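The Slatted Cabinet, Finally in Use

Posted December 24, 2022

I've been promising cabinet pictures since April, and then I kept moving things around and never got to it. Well, it's a holiday, the cookies are done, and I have coffee!

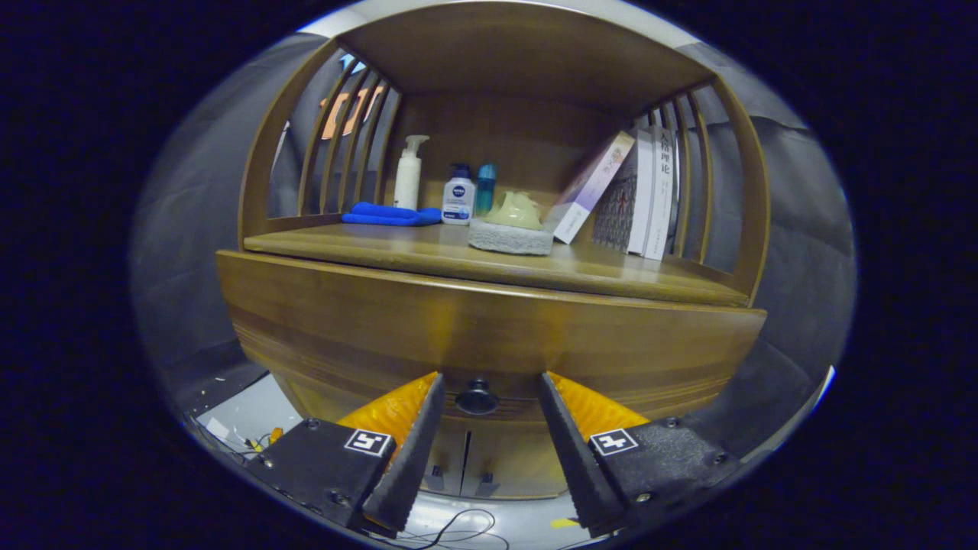 So, the background for anyone new. I found the cabinet at a secondhand place outside Starkville, and I paid $172 for it after walking away and coming back (my sister says I walked away for a good 3 minutes, tops). I had gone in for a lamp. I still don't have a lamp.

What sold me was the honey-brown wood and the slats on both sides. I love a shelf that lets a little light through, and the open part up top is exactly the kind of spot where I'd dump my keys and mail, so I made a rule: no keys, no mail. The bottles could stay. I reach for the Nivea all day long in winter, and if I put it in a drawer I forget I own it. Same with the blue microfiber cloth, folded up at the left end where I can grab it (slats collect dust like you would not believe, consider yourselves warned).

The pale green ceramic piece gets the most questions from people who come over. I think it's such a soft color next to the wood, and I like it better up on that thick gray base than straight on the board. I tried it on the windowsill for a while and it just disappeared there.

Then the books. Four is all I allow on that shelf, and one of them always leans, the white one with the pink and lavender. I've stood it up so many times! The two white ones are happy against the slats at the right, so they hold the end, and the dark patterned one goes in the middle because I like the red in it.

Next up is the hallway, where I have a Farnano bench that needs new feet and a lot of sanding. Wish me luck.

Comments

Thaler fan: Love the curve on that cabinet. What do you use on the wood?

Corina Plattner: Just a barely damp cloth and then a dry one. I'm scared of polish!

perura_home: Team leaning book. Leave it alone!

Contact | © 2022 Corina Plattner | Back to top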